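ラスサビの転調はなぜあんなに気持ちいいのか
ポピュラー音楽ゼミ　転調班　活動報告
提出日：2020年1月6日（月）

1．きっかけ

カラオケで歌っていて、最後のサビで急にキーが上がり、声が出なくなって笑われた。班の全員にその経験があった。苦しい。でも、上がった瞬間のあの景色が開ける感じは何ものにも代えがたい！　ゼミのテーマ決めで「ラスサビの転調」と黒板に書いたとき、反対した人は一人もいなかった。

この報告では、最後のサビだけ、それまでのサビよりキーが上がる曲を「ラスサビ転調曲」と呼ぶ。間奏で一度転調して元に戻る曲や、Aメロとサビでキーが違う曲は含めない。この線引きを決めるだけで最初の会合がつぶれた。Bメロの終わりから上がりはじめてサビで落ち着く曲をどうするか、というのが一番もめたところで、最終的には「サビの頭の主音が前のサビと違っていれば入れる」とした。今でも班の中に不満は残っている。

2．何を聴いたか

調査の対象は、ライブ喫茶Ristoraの店内プレイリストに入っている969曲にした。自分たちの好きな曲を持ち寄ると、どうしても「転調が好きな人が選んだ転調曲」だらけになる。Ristoraのリストは開店以来お客さんのリクエストで増えてきたもので、歌謡曲、フォーク、アイドル、海外のロックバンドまで節操なく並んでいる。その節操のなさがありがたかった。

聴き取りは9月に始めた。一曲につき必ず二人が別々に聴き、サビのキーを書き出し、食い違ったら集まってもう一度聴く。キーの推定には音程解析ソフトのPliviteckも使ったが、こちらはあくまで補助である。Pliviteckは歌の入った伴奏だと長調と平行短調をよく取り違えるし、ライブ録音で客席の手拍子が大きい曲ではほぼお手上げだった。結局、ピアノの前に座って主音を探すのが一番早い。班でいちばん耳の自信がなかったメンバーが、11月には前奏の最初の和音だけでキーを言うようになっていて、これは本当にうれしかった。

3．結果：思っていたより少ない

969曲のうち、ラスサビ転調曲は56曲だった。

少ない！　調べる前は、班の予想は一番控えめな人でもこの倍以上だった。記憶の中では、盛り上がる曲はだいたい最後に上がっていることになっているのだ。試しに予想の段階で「絶対に上がる」と全員が言った曲を聴き直してみると、キーはまったく動かず、ドラムが倍の細かさになり、コーラスが上に重なっているだけ、という例がいくつもあった。編曲の厚みを転調と聞き違えていたわけで、これは私たちにとって一番大きな発見だった。

上がり幅は半音がもっとも多く、次が全音だった。短三度も数曲あり、これは聴いていてものすごい。床が一段抜けるのではなく天井が一枚外れる感じがする（班内ではこの言い方で通じるようになった）。逆に、下がる曲は一曲も見つからなかった。

上がり方にも種類がある。
・直前に一拍の休みを入れて、いきなり新しいキーで始まる
・新しいキーの属七の和音を挟んで、階段を作ってから上がる
・間奏のあいだに少しずつ移動して、サビが来たときにはもう上がっている
・静かな「落ちサビ」を元のキーで歌い、その次で上がる

四つめの落ちサビ型は、見つけるたびに部屋で歓声が上がった。静かなサビを元のキーで聴かせてから上げるので、同じ旋律がすぐ隣に並び、違いが耳にはっきり残る。ずるいくらいよくできている。

歌詞との関係も見た。ラスサビで歌詞が前とまったく同じ曲と、一部が変わる曲では、変わる曲のほうが多かった。変わる場所は最後の一行に集まっていて、「だろう」が「だ」になる、「君」が「僕ら」になる、といった小さな差し替えが目立つ。キーと一緒に言い切りの強さも一段上がるわけで、作った人はきっと両方を同時に考えていたのだと思う。

4．アンケート

転調のある曲とない曲で聴こえ方がどう変わるかを知りたくて、同じ曲の二つの版を作った。題材には、学内バンドVandilsteadが自作曲を貸してくれた。もともと最後のサビで全音上がる曲で、これを元のキーのまま終わる版でも録り直してもらった。録音はスタジオOnyshchenkoの小さいほうの部屋で行い、テンポと楽器の編成は両方でそろえた。ボーカルは「上がらない版のほうが歌っていて疲れる」と言っていた。喉は楽なのに、気持ちの持っていき場がないそうだ。

回答者は200人。半分の人には上がる版を先に、残りの人には上がらない版を先に聴いてもらい、どちらが好きか、曲のどこが印象に残ったかを答えてもらった。自由記述は最大800字とした。そんなに書く人はいないだろうと思っていたら、欄いっぱいに自分の転調遍歴を書いてくれた人がいて、班で回し読みした。

好みでは上がる版がはっきり優勢だった。ただ、「転調した」と言葉で書いた人は意外に少なく、「最後が明るくなった」「声が近くなった」「テンポが速くなった気がする」という書き方が多い。テンポは同じなのに速く感じるというのは、私たちも聴き比べて納得した。音域が上がって歌い手の声が張ると、前のめりに聞こえるのである。

上がらない版を選んだ人の記述もおもしろい。最後まで同じ高さでいてくれるほうが歌詞に集中できる、上がると「はい、ここで感動してください」と言われたようで冷める、という意見があった。 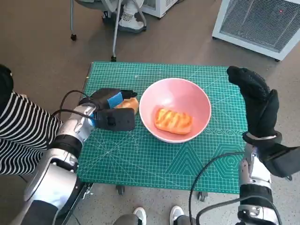
ある回答者からは、上がるとわかっている曲ほど何度も聴きたくなる、初めて聴いたときより三回目のほうが鳥肌が立つ、という感想も届いた。驚きが効くのなら一回目が一番のはずなのに、自分の場合は逆で、間奏に入ったあたりからもう待っている。その待つ時間まで含めて好きなのだと思う、と書かれていた。

この感想を読んで、班の議論の向きが変わった。それまで私たちは転調を「不意打ち」として説明しようとしていて、直前の和音が予想をどう裏切るかばかり図にしていた。けれども落ちサビ型のように、上がる前にわざわざ予告を置く曲がこれだけ人気なのだから、予告されることの楽しさも考えないといけない。アンケートで同じ人に日を空けて何度か聴いてもらえばよかったのだが、今回はそこまで設計できていなかった。次にやるなら真っ先に入れたい。

5．反省と、これからやりたいこと

まず、対象がひとつの店のリストに限られている。リクエストする人の好みがそのまま出るので、56曲という数をほかの場所に当てはめることはできない。発表年代ごとの集計も試みたが、リストに年の書かれていない曲が多く、途中であきらめた。

アンケートで使った曲が一曲だけなのも弱い。Vandilsteadの曲はサビの旋律がもともと高く、上がったときの効果が出やすい。低めの声で淡々と歌う曲なら結果は違ったかもしれない。半音と短三度の版も作って、上がり幅を変えて比べたい。ついでに下がる版も作りたい。冗談で鍵盤で弾いてみたら、妙に色っぽい終わり方になって、全員が黙ってしまった。

聴き取り表は班のノートに手書きで残してあり、春までに打ち込み直す予定でいる。表の右端に欄外の感想があって、「来るぞ来るぞ来た」「上がらんのかい」などと書いてあるが、これも消さずに写すことにした。

お問い合わせ：ポピュラー音楽ゼミ 転調班 ｜ 無断転載はご遠慮ください ｜ © 転調班 ｜ ページの先頭へ戻る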